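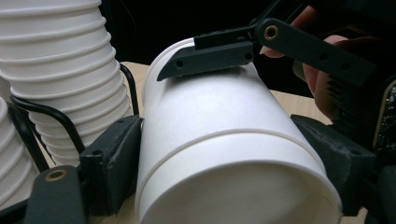
Paper cup between the fingers, lying on its side.

Filed under: Bench diary / Grippers

June, evening

I write this while my tea is still too hot, because tomorrow I will forget the order in which I did things, and the order was important.

The hand-held gripper came back to my table this morning with a note from Domenica: "closes crooked, please look." I looked. With no load the fingers met well. With something soft between them, one side arrived a little before the other and pushed. On a hard block you do not notice it. A paper cup tells you at once, so I have decided that cups are my measuring tool for this job. Leokadia laughed at me, but she brought more of them from the kitchen.

First I cleaned the bushings. There was grey dust in two of them, a sort of paste, and I took it out with a cotton stick and alcohol. I put no oil. The last person put oil (I think it was me, in the winter) and the oil collected the dust. Then I loosened the finger screws, closed the jaws on a cup by hand, let the pads find their own position, and tightened again a quarter turn at a time, going from one side to the other. Kevin taught me this when I was new at Amovus and I have never found a better way.

After that, the cable. It pulls on the wrist when you turn to the left, and I suspect it was pulling also on the reading of the opening. The log said 40 mm when my ruler said 38, and this difference of 2 changed when I moved my arm. I gave the cable a longer loop near the body of the tool and fixed it again with a new tie.
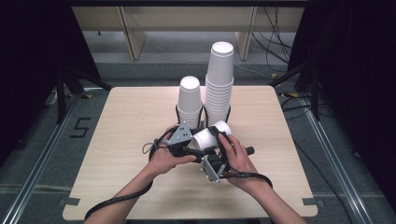

Then comes the boring part, which I like. Pick the cup, hold it, set it down, pick it again. My plan was 200 closings, with a look at the screws after every 40. At the third look one screw on the finger had moved, so I took it out, cleaned the thread, put a very small drop of the blue glue and started my count again from zero. Barış said I could simply continue the count. Maybe he is right, but I would not sleep well.

I stopped at 227 because I was talking with Cadi and missed the number. The reading now stays within half a millimetre and does not care where my elbow is. My elbow itself is less happy.

Still to do: write the screw size on the inside of the toolbox lid, ask Domenica if the second gripper has the same oil in it, order cotton sticks. Also my notebook has a new spot of glue on the page for May, and two pages are now one page. I tried with the ruler to separate them and made a small tear. It was only the list of spare parts, and Kevin has a copy.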